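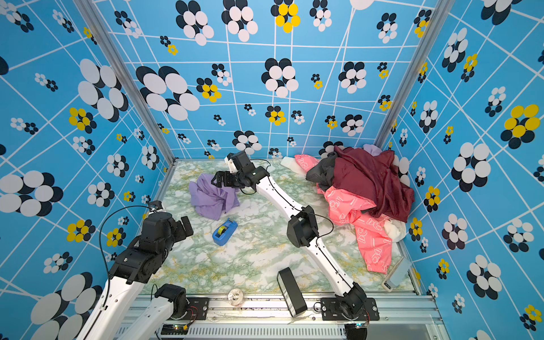
Timestamps drift on collar-mounted video loggers
Posted in Wildlife Telemetry by juhl_field, 21 February 2024

We run Pluvis loggers on 6 roe deer. Video clips and GPS fixes are stored separately. After a few weeks the two clocks disagree by 32 seconds, and I can't match a feeding bout to a position. Both clocks were set to UTC before deployment. Is there a way to correct this without recapturing the animals?

Bruvura
Yes, if the drift is close to linear. Find two events that show up in both records, one early and one late. A sudden run works well: it is obvious in the video and gives a jump in step length in the fixes. Take the offset at each event and interpolate between them. Check the result against a third event. If that one is off by more than your fix interval, the drift probably follows temperature and you need more anchor points. Keep the raw timestamps in their own column.

hivthorpe
Had the same thing in November. Just replaced the batteries.

coldframe528
Batteries won't fix clips already recorded. For the next deployment, log the GPS time into each clip header if your firmware allows it. Also film a GPS clock display for a minute before fitting and again after the collar drops off.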